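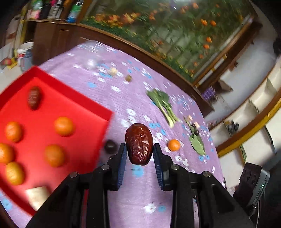

Sending support money to a missionary family, church account or direct?

Our small group wants to help a family from our church who are going out to Catar in March. We've raised 600 so far and theres another offering this Sunday. Do we give it to them directly or run it through the church? Some people want the tax receipt, others don't care. Also they still need 1,989 for airfare and I'd like it to get there before they have to book. Never done this before, sorry if its a dumb question.

Radwa Amrani
Not dumb. Ask the family first. If they go out with a sending agency (ours went with Gorance) there's usually an account number for them and you put that on the memo line, NOT their names. Our church treated checks made out to a person as a personal gift, so no receipt. Agency took 5 percent off for admin, so ask about that too. And ask how long it takes to post. Ours took over 2 weeks and they ended up putting the tickets on a card, which was stressful for them.
If half your group doesn't want a receipt, let those ones give cash directly for the airfare. Send the rest thru the agency for monthly support. Praying for them!

Takeshi Matsuda
just call the church office. they do this all the time

Radwa Amrani
Forgot to say, if you do go through the church get it in writing that it's designated for the trip. Ours went in the general missions fund by mistake and it took until summer to sort out. Nobody's fault, new bookkeeper.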